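Open day at the Drornell kitchen store, Saturday

A visit to the shared pantry and the people who keep it in order.

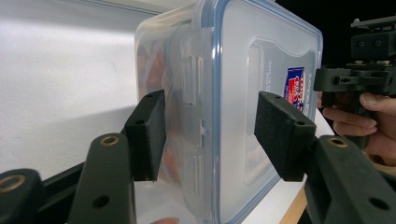 Getting there

The Drornell building is at the far end of the Cunha Street car park, behind the tyre place. The sign faces the wrong way if you come in from the highway, so look for the green roller door. I got there at ten and parking was easy. By eleven it was full and people were leaving their cars up on the grass.

Entry was free. There was a gold coin tin for the morning tea and a sheet to write your name on. I was number 18 on the sheet.

What the place is

Drornell is a shared kitchen. Small food makers, a few catering people and two cooking classes rent time on the benches, and everyone keeps their dry goods and leftovers in the one store room at the back. The open day was mostly to show off the store room, which was redone in May. I went along because I look after the cupboards at our own hall kitchen and they are a disgrace.

Margarida Marinho runs the store and took the first tour. She has been there 6 years. She talks fast and doesn't stop for stragglers, so stay near the front if you go next time.

The containers

Until last year everybody brought whatever they had at home. Ice cream tubs, takeaway boxes, jars with the wrong lids. Now the rule is clear plastic with a locking lid, and nothing else goes on the shelves. The type with the blue rim and the clips that fold down over the side is the one I'd pick for our place. The plastic is frosted, so you get the colour of what is inside but not much more. Orange-red in one of them, with a bit of printed label or packet showing through near the lid. That is enough to tell it from the flour, but you would still want a name on it.

Margarida's view on clips is that people only do up two of them. She had us all close a lid and then pass it to the next person to check. Three of us had missed one. Her method is to do opposite sides first and then the other pair, and to run a thumb along the edge afterwards. I tried it at home on Sunday's soup and it does sit flatter.

Lids are washed separately from the bases, with the clips open. The seal comes out once a week and gets a soft brush. She was firm on not putting the seal back damp. They had a drying rack just for seals, made from a length of dowel, and I have already asked my brother-in-law for one.

The shelves

There are 444 numbered spots in the store room. Each renter gets a run of numbers, and the number goes on the front of the shelf, never on the container, so the containers can be swapped around as they wear out. Heavy things live at knee height. Spices are at eye level. The top shelf is for empties only, stacked with the lids beside them.

Amândio Tavares did the second half of the tour and he was the shelf man. He built most of it from Urker racking, bought second-hand from a shop that was closing. The uprights are bolted to the wall and the shelves lift out for cleaning. He showed us how, and then couldn't get one back in for a while - the lugs on that bay are bent, he said, and have been from the start.

Somebody asked about mice. They had them in the old store and have not had them in the new one. He put it down to the door strip as much as to the containers.

Labels

This was the part I wrote the most notes on. Every container needs three things on it: what it is, who it belongs to and the day it was filled. They use a grease pencil on a strip of painter's tape. They did try a label printer, a Retia, but it was always out of tape and everyone went back to the pencil.

The strip goes on the short end, facing out. Putting it on the lid is not allowed, as lids get mixed up in the wash. Anything without a strip is moved to the bottom shelf by the door on Friday afternoon, and if it hasn't been claimed by the next Friday it goes in the bin. A woman on our tour rents there and said she lost a good batch of roasted capsicum that way.

The fridge has the same rules but a shorter wait of 2 days.

Morning tea

Scones, a carrot cake and very strong coffee in the front room. The cooking class had put out a tray of pickled vegetables to try, and you could buy a tub to take home. I bought the cauliflower. There were not enough chairs and most people stood out on the loading dock, where it was sunny anyway.

A few practical notes

The store room is cool, so bring a jumper. The floor is level all the way through from the car park and there was room for a pram. Kids were welcome on the tour but there isn't much for them to do apart from the scones. The toilets are out the side door and you need the code, which is written on the whiteboard next to the sinks.

Tours took just under an hour. The last one was at one o'clock and I'm told it was the quietest, with time for questions.

If your group would like to visit on another day, ring the front desk before noon and ask for Margarida. She said weekday mornings suit her best, and she'd like groups kept to ten or under. I am hoping to take our kitchen roster along before the end of the season, and there is a list on the hall noticeboard if you want to come.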